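Gandeta hand controllers, the pair - review after 15 days

Bought these to replace the old leader arms we'd been using for teaching kitchen jobs. Two handles, a foot pedal, a base box, a bag of straps. Paid for them ourselves, full price, before anyone asks.

Quick version: good grips, poor manual, pedal is rubbish. Four out of five.

Set-up. Manual says 15 minutes. Took me most of a morning. The base box wants its own power supply and the lead is short, so you end up with an extension across the floor. Pairing left and right is fine once you know to hold both triggers down together. Page 13 tells you that. Page 4 is where you need it.

Feel. Very nice. Light, and the trigger has proper travel so you can close the gripper a little bit and stop there. Old ones were basically open or shut. For dishes that matters, a bowl rim wants a gentle squeeze and a spoon wants a firm one, and with these I could do both without thinking much. Wrist turn is smooth. No drift that I noticed, except first thing in the morning, re-zero and it goes.

We do sink work mainly. Pick up, rinse, put down, sponge back where it came from. Two arms, one person driving, real worktop with real clutter on it.
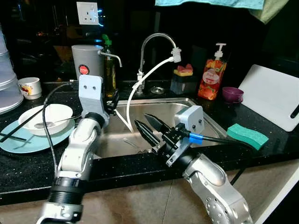 Reaching down into a basin is the hard bit, both wrists pointing in and the tap in the middle of everything. With the old leaders my elbows were up round my ears by the tenth go. Gandeta lets you clutch out, move your hands somewhere comfy, clutch back in. Brilliant. Did 80 runs over two days and kept 40, and most of the ones I binned were my own clumsiness, not the kit. Small stuff at the bottom of a sink is still slow going. No force feedback so you're judging it all by eye.

Pavithra Murthy drives left handed and got on with them straight away, grips are the same shape both sides. She did say the strap rubs. It does. Put a bit of soft tape round it.

The pedal. Oh dear. It slides. Clutch is on the pedal, so if it wanders off mid run you're fishing about with your foot while the arms sit there waiting for you. I stuck a rubber mat under it, better but not fixed. Also it clicks, loudly, every time.

Recording software is plain but does the job. Start, stop, keep, bin. Wish the bin button wasnt right next to keep. Lost three good runs that way in one afternoon. There's no undo, I looked.

Tried the Trudunent set in May for comparison. Heavier, better pedal, trigger much too stiff, costs a lot more. Sent them back.

Support: emailed about the pedal, got a reply next day, they offered to send a heavier one. Hasnt come yet. Will update if it does.

Would I buy again, yes. Get a longer power lead at the same time.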